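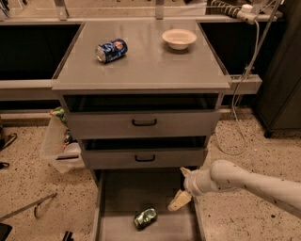
Gray cabinet with its three drawers partly open; soda can and small white bowl on top.

Product Review: Pomodero Bulletin Publisher
Prepared for the Publicity and Outreach Section, Cudberg Public Library
Reviewer: Lleucu Wynne
2002-05-09

Purpose of the review

The Library has produced its events bulletin as a folded paper sheet for many years. Patrons have asked repeatedly for an electronic version, and the branch heads agreed last winter that the Publicity and Outreach Section should test a product that could serve both needs from a single set of copy. Pomodero Bulletin Publisher was selected for testing from a short list of three. The other two candidates, one of them the Brultum mailing program used by the county offices, will be covered in separate reviews.

Pomodero is a desktop program sold on a single CD. It lays out a newsletter for print, saves the same newsletter as a set of Web pages, and sends a plain text or formatted edition to a list of e-mail addresses. The Section was mainly interested in the second and third functions. Our present page layout software is adequate for print.

Installation and setup

Installation took less than an hour on the Section's newer workstation. On the older machine at the Griffiths Branch the installer stopped twice and asked for a newer version of the Web browser before it would continue. The manual does not mention this requirement, and the box lists only memory and disk space. Branches with older equipment should plan to update the browser first.

The program asks for the name of the organization, a return address for mail, and the location of the Web server. These settings are entered once and apply to every bulletin. Staff who manage more than one publication will find this inconvenient. The children's calendar and the general bulletin have different return addresses, and the only way to keep them apart is to create a second user account on the same computer.

Preparing a bulletin

The working screen is divided into a list of articles on the left and a page preview on the right. Articles are typed or pasted into a form with fields for headline, date, body, and contact. Nia Powell, who edits the bulletin, prepared the May issue in Pomodero alongside the usual paper version and reported that the forms kept the listings consistent. Times, room names, and telephone numbers appeared in the same order throughout, and fewer corrections were marked at the proof stage.

The supplied page designs are a weaker point. There are six, and four of them are plainly intended for retail stores, with starbursts and space for prices. The remaining two are suitable for a public institution once the colors have been changed. Changing the colors requires choosing each one by code from a table in the back of the manual. The Library's green could not be matched exactly. 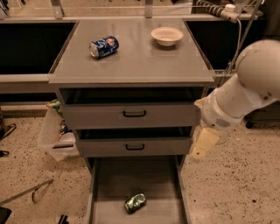 Spelling is checked as each article is closed, and the dictionary can be extended with local names. The program does not check a headline unless it is selected separately, so one error in a headline reached the Web edition of the May issue and remained there for two days.

Photographs and drawings may be added in the common formats. Pomodero reduces them in size automatically for the Web edition, and the results are acceptable on the Library's public terminals. The reduction cannot be turned off. Posters for the summer reading program, which include small lettering, became difficult to read and had to be uploaded separately through our usual file transfer program.

The Web edition

Web pages are produced by a single command. The program builds a front page with headlines and a short extract from each article, and a separate page for each full text. The pages opened correctly in both browsers installed on the public terminals. They were also tested with the screen reading software at the Griffiths Branch by Cledwyn Llewellyn of Reader Services, who found that article pages were read in the proper order but that the front page was read across the columns, so that parts of different extracts were mixed together. The single-column design corrects this, and it is the design the Section would adopt.

Each issue receives its own address, and a link to it can be placed on the Library's home page or printed in the local paper. The addresses are long. For the May issue the Section asked the Web office to set up a shorter one, which was then used on bookmarks and on the sign at the circulation desk. Back issues are listed automatically, newest first. There is no search function for back issues, and the supplier has not said whether one is planned.

Electronic mail

The mail feature was tested with the existing patron list, which then stood at 700 addresses. The standard license permits up to 1,000. A larger license is available, and the Library should assume that it will be needed if sign-up forms are placed at every branch as proposed.

Sending the bulletin to the full list occupied the workstation for most of a morning, and no other work could be done in Pomodero during that time. Messages that could not be delivered were returned to the Section's regular mailbox and had to be removed from the list by hand. Yaryna Chornovol spent two afternoons on this task. The Brultum program is said to handle returned mail automatically, and this will be examined closely in the next review. 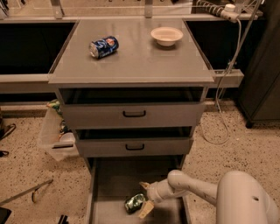
Patrons may choose between plain text and formatted mail. The Section recommends plain text as the standard choice. Several patrons who received the formatted version telephoned to say that it appeared as a page of symbols, and one branch received a complaint about the time needed to download it over a home connection. The plain text version is brief and clear, and it carries the link to the Web edition at the top.

A notice explaining how to leave the list is added to the foot of every message. The wording is fixed and somewhat abrupt. The Section would prefer to use its own.

Support and documentation

The printed manual runs to eight chapters and is well indexed. The chapters on print layout are thorough. Those on mail are short and assume knowledge that most publicity staff will not have, particularly about server names. Telephone support is open on weekdays only. Hefin Hughes of the Systems Office called twice during the trial and was given a correct answer on the second occasion; the first call was not returned.

Assessment

Pomodero is a sound product for an institution that issues one bulletin on a regular schedule to a mailing list of modest size. Article entry is orderly, the Web edition is dependable, and staff with no experience of Web publishing were able to produce an issue after a morning's instruction. Its handling of returned mail is poor, its page designs need work before use, and it does not allow for several publications under one account.

Ratings, on a scale of one to five:

Ease of installation: 3
Preparing articles: 4
Page designs: 2
Web edition: 4
Electronic mail: 2
Documentation and support: 3

Recommendation

The Section recommends that the trial copy be kept in use for the Web edition of the general bulletin through the end of the summer, and that no purchase of further licenses be made until the Brultum review has been received. The paper bulletin should continue without change. Branch staff who wish to see the May issue in its Web form may ask at the Publicity and Outreach office for the short address. Comments on this review should be sent to Nia Powell.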